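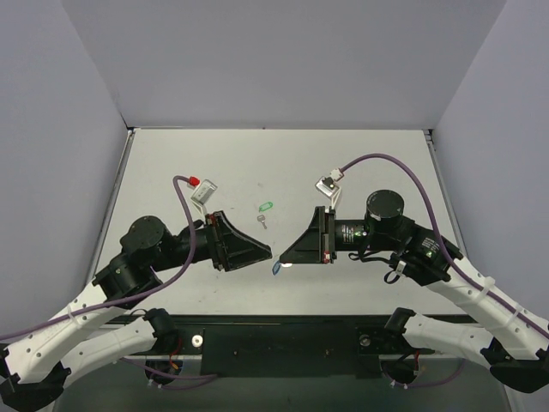
Notes from the sentencing at the Bromton courthouse this morning. R. v. Hoarau, break and enter x4, all commercial premises. Thread.

1/ Gaëtan Hoarau pleaded guilty in August to four counts of break and enter and one of possession of property obtained by crime. Two further counts were withdrawn by the Crown. Sentence: 23 months, less credit for pre-trial custody.

2/ Agreed statement of facts is short. Entry in each case was by the rear service door, between 2 and 4 a.m. Lock cylinder snapped, no alarm contact on the frame. Premises were two pharmacies, a tire shop and the Bellamy hardware store in Juvmont.

3/ Total cash taken: $711. Most of the loss is in doors, cylinders and one cigarette cabinet. The tire shop lost a float tin and a cheque book, later recovered.

4/ Identification evidence: a partial palm print on the Bellamy door and a licence plate captured by a camera at the Troltville gas station. The defence had filed an application to exclude the plate record. It was abandoned on the plea.

5/ Crown asked for 30 months. Defence asked for a conditional sentence to be served at his sister's address in Troltville. The judge rejected that on the basis of the prior record, which has two entries for similar offences.

6/ Ancillary orders: DNA, restitution to the tire shop for the door only, and 14 months' probation on release. Conditions include no attendance at any of the four premises and no possession of lock-bypass tools outside employment.

7/ Restitution for the pharmacies was not ordered. Both had been paid out by their insurers and neither filed a statement of loss.

8/ Correction to 2/: the second pharmacy was entered through a side door. The rear door there is bricked up. Same method on the cylinder.

9/ The co-accused is on a separate information and has not entered a plea. There is a publication ban on parts of that file, so I won't be taking questions on it. Next appearance is in courtroom 2, 9:30 a.m., to set a date.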